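Revised guidance on sorting trials

The Wisbridge automation group has issued the second edition of its good practice note for tabletop sorting with robot arms. It takes effect on November 20, 2021 and replaces the version circulated in August.
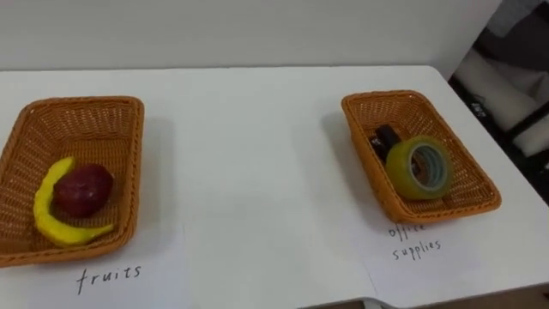 Photograph: Wisbridge automation group

The principal change concerns labelling. Each basket must now carry a category name, such as "fruits" or "office supplies", placed where a person standing at the table can read it without moving anything. Handwritten labels remain acceptable. The wording must match the task sheet exactly, and members who use abbreviations on their sheets are asked to write them out in full.

Section 3 deals with the placing of items between trials. Objects of different categories may be set close together, provided that the arrangement is recorded beforehand - a short written note is sufficient.
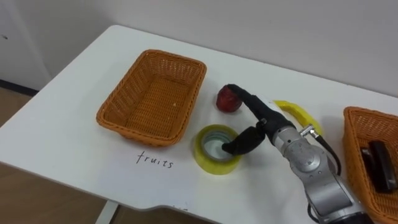

The operator should keep both hands clear of the table while the arm is under power, and a stop control must be within reach throughout. Trials ended by the operator are to be logged as such and may not be left out of the results. A full record consists of 50 trials.

Comments on the draft were received from Vevura and Tenodent, and the group is grateful to both. Questions on the new edition should be addressed to Mared Voyle. Requests for printed copies should go to Haf Maddocks.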